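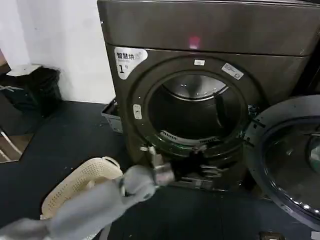

How often should the lint filter on a tumble dryer be cleaned? After every load, plus a proper wash under the tap every 40 loads.

Posting this as a thread as I've had the same query from three people since the launderette piece.

1/ A clogged filter restricts airflow. The drum still turns and the heater still cycles, so the machine seems fine. What you notice is the time. My towel load went from 74 minutes to 100 before I looked at the filter properly.

2/ Lint is the part you can see. The film left by dryer sheets and softener is the part you can't. Test: hold the mesh level and run water on it. If the water pools, wash it with warm water and washing-up liquid, soft brush, rinse from the back.

3/ Let it dry completely before refitting. Overnight is fine.

4/ While the filter is out, go over the vents along the bottom lip of the door opening. Crevice tool on low suction, then a barely damp cloth. No knives, no skewers. Graham Staniforth bent two slots on his with a butter knife and now they snag socks.

5/ Door seal next. Wipe the full ring, then the rim of the door. Fluff collects at the bottom. A seal that doesn't sit flat leaks warm air and adds time.

6/ Moisture sensors, if fitted, are usually two metal strips inside the front of the drum. White vinegar on a cloth, once a month. Check your manual first.

7/ Joanne Sugden asks about scented beads. They're for the washing machine. Keep them out of the dryer.

8/ Load size. An 8 kg rating is for cottons. I halve it for synthetics. Bedding goes in one sheet at a time or it balls up with a wet middle.

Condenser units tomorrow.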